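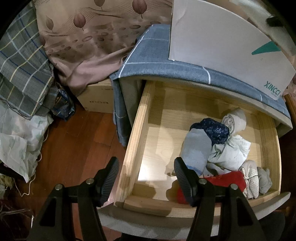

Drawer, box, bed: sorting small clothes in a small bedroom

Interview by Joonas Kallio

Birthe Snorradóttir has spent four years working out how small garments should be stored in rooms that were not built with enough storage. She trained as a textile conservator, moved to household storage, and now writes the sorting guides published by Latside. Her newest guide covers one drawer and one box. It is 46 pages long.

I asked her why one drawer needed 46 pages. "Most of it is tables," she said. "The method itself fits on a page and a half."

The method starts with the drawer pulled out as far as it will safely go. Snorradóttir does not like sorting into a half-open drawer, as the back third fills up with things that are then forgotten. She works from one side and keeps the other side of the floor clear until the first group is settled. "You want bare wood to work toward," she said. "If the socks are spread over the whole floor of the drawer, you have no place to put a decision."

She prefers untreated or lightly finished pine for this kind of drawer, with a low front. A low front lets the hand come in flat. With a high front the hand comes in from above, and the top layer gets pressed down and dragged. Her complaint about wood is that rough joints catch on knitwear. She runs an old nylon stocking along the inside corners before anything goes in, and sands wherever it snags.

On folding she is less strict than I expected. Thick socks are rolled singly, thin ones are folded once. Pairs are matched at the end. "People match first and then carry the pairs around the room. Half of them come apart on the way. Sort by thickness, then match inside the group."

The box is the second half of the system. Snorradóttir uses whatever strong white carton is at hand and sets it on the bed while it is being filled, at a height where she does not have to bend. Into it go the things that are bulky, out of season or waiting for a decision: fleece, thick knits, socks with ruffles or embroidery that would be flattened in a drawer.
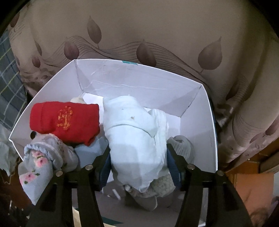
Fleece and socks in an open carton. Soft, bulky pieces are left unfolded at this stage.

"Fleece is the difficult one," she said. "It has volume and very little weight. If you fold it tight it opens again. I put it in the middle and let it stand up, and the small things go around it." Embroidered socks go in with the stitching facing up, so that the thread is not rubbed against the wall of the box. Paper on the inside helps with this. She has no objection to creased paper and reuses it for years.

The tables in the guide come from a trial run in Partington, where 2,482 garments were weighed, measured folded and rolled, and entered by hand. Gülizar Dağdelen did the measuring. Snorradóttir describes the results as useful but narrow, as nearly everything in the trial was cotton or a cotton blend. Wool is covered in one table, which she wants to redo.

I asked about labels. She writes on the lid in pencil, and only the month in which the box should be opened again. Most of her own say July. A list of contents is out of date as soon as one sock is taken out, she said, and a box of this size can be checked by hand in under a minute.

Her one firm rule concerns stacking. Full cartons of soft clothing should not be stacked on each other - the lower one bulges and the lid lifts. One carton on top of a low cabinet is acceptable if it is closed and does not overhang the edge by much.

The wool table is due for revision next, along with a short section on children's tights, which Dağdelen has asked for twice.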